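4.2 The residue problem

Every sorting scheme we collected has a place where it gives up. In the Wuvville households this place was usually a drawer, though two families had promoted it to a basket and one to an entire sideboard. Participants called it the junk drawer, the other drawer, or, in the case of a retired bookkeeper who labeled everything else in her house, nothing at all. We call its contents residue, meaning small objects that their owners can name without hesitation and still can't put away.

Residue is awkward for the standard account. Lie's model predicts that people sort first by use and fall back on material or size when use is unclear. A padlock should therefore be easy. It has one use, and everyone knows what it is. Yet of the 34 households in the September round, most kept their padlocks in the residue, often next to the batteries and well away from anything that might be locked. Asked why, participants explained patiently that a padlock without a job isn't really hardware yet.

To see whether this was a habit of drawers or of people, we moved the question to a tabletop. The mixed set in Figure 3 was chosen to offer very little help: a pair of padlocks, small red packages, a ball-shaped toy and an owl-shaped toy block with a number on it. The toys can be grouped as toys. The padlocks can be grouped as padlocks. The packages are where the trouble starts.
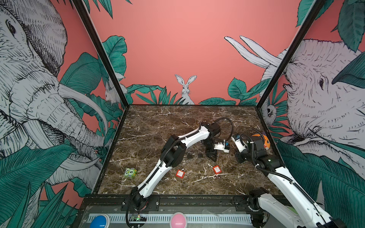
Figure 3. The mixed set laid out on the marbled tabletop: two black padlocks, two red packages with white labels, an orange and purple ball-shaped toy, and a green owl block bearing the number 5.

Given a free choice of piles, participants made more of them than we had planned for. Our coding sheet, adapted from the Wirkus inventory, allowed for sorting by use, by color, by size and by what the manual calls "other principled grounds." It had no line for the man who put the owl with the padlocks on the theory that it was keeping an eye on them. After some discussion we coded him as principled.

Color did less work than expected. The red packages stayed together in nearly every sort, but participants defended the pairing by saying that the two were the same thing, and mentioned red only when pressed. The owl and the ball went together as toys until someone noticed the number, at which point the owl was often reclassified as educational and moved a few inches away. Sigrun Nordin, who coded the session notes, recorded this distance faithfully until we asked her to stop.

The more useful finding concerns the last object. In the Fulico pilot, where the sets were larger and the instructions ran to 400 words, people finished by building one final pile of whatever remained and giving it a name. With the short instructions they built the same pile and declined to name it. Several pushed it toward the edge of the table. One asked whether we had a drawer.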